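Section 6. Checking the Wrist View Before You Record

By now you should have the Pustden simulator open, a kitchen loaded, and both arms parked in the home pose. If the arms are still folded against the chest, go back to Section 5 and run the homing step again, and please don't skip ahead, however tempting it is. The checks in this section take a little patience the first time, but after a few rounds you will do them almost without thinking.

We started doing them in January, when Tetsuya and I were trying to work out why our policy did so well on open countertops and so badly in tight corners. Looking back through the training episodes, we found plenty of wrist views where one finger was hidden or the nearest surface filled everything. The method leans on the right wrist view for the last part of each reach, so an episode like that teaches it very little.
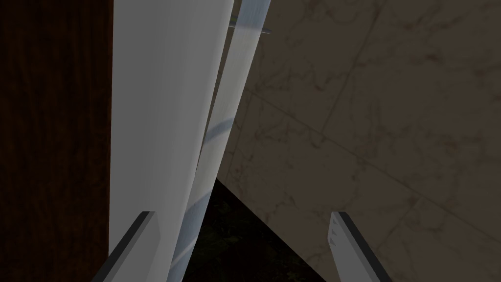 Jamila Khan
Simulation and Data Lead, Coltwood Project

With the right hand in close among furniture, you want both fingers in view and a clear gap between them, as you have above. Notice how much room the nearby surfaces take up, with dark wood on the left and the white panel right next to it. A close view like this one is perfectly fine to record from. The marble wall sits somewhat farther back, and its tile seams run at a slant because the view is tilted. You don't need to straighten the wrist just to make the seams look level!

To check the view:

1. Open the Views tab and choose Right Wrist. Leave the head view running in the other pane if your computer can handle it.

2. Open the gripper all the way. Both fingers should show, one on each side of the middle. It's normal for their lower ends to run out of the picture.

3. Look for the short row of ridges near the top of the right finger, on the inner face. If you can make out the separate ridges, your render quality is high enough. If they blur into one gray patch, raise the quality one level and look again.

4. Check your reflections. Glossy or see-through surfaces, like the narrow bluish strip beside the white panel, should show soft highlights and streaks. A strip that comes out flat and chalky usually means the reflection pass is turned off.

5. Move the hand slowly toward the target and stop when you are happy with it. Press Hold.

6. Record 600 steps with the hand held still, then open the clip and scrub through it from start to end.

7. Save the clip under the episode name, with "view" added at the end. The training script looks for that exact word, all in lowercase letters.

Note: Very dark areas, such as the opening down between the strip and the wall, are left as they are. We did try brightening them, and the method got worse at judging where an edge stopped and a gap began. Please leave the exposure slider alone, even when you are dying to know what's down there.

Note: If you are using the Dmytriv scene pack, load textures before you load the robot. Going the other way around sometimes leaves the fingers with no shading, and you'll have to restart the whole scene.

Caution: Do not close the gripper while Hold is on. The simulator will let you, but the finger positions saved with the episode will no longer match the pictures, and the mismatch is miserable to track down later.

Caution: Keep at least 16 GB of disk space free before a long session. Pustden does not warn you when the disk fills up. It just stops writing.

Once you have 3 clean clips from different hand positions, go on to Section 7, where Tetsuya Ebihara walks you through labeling the contact points.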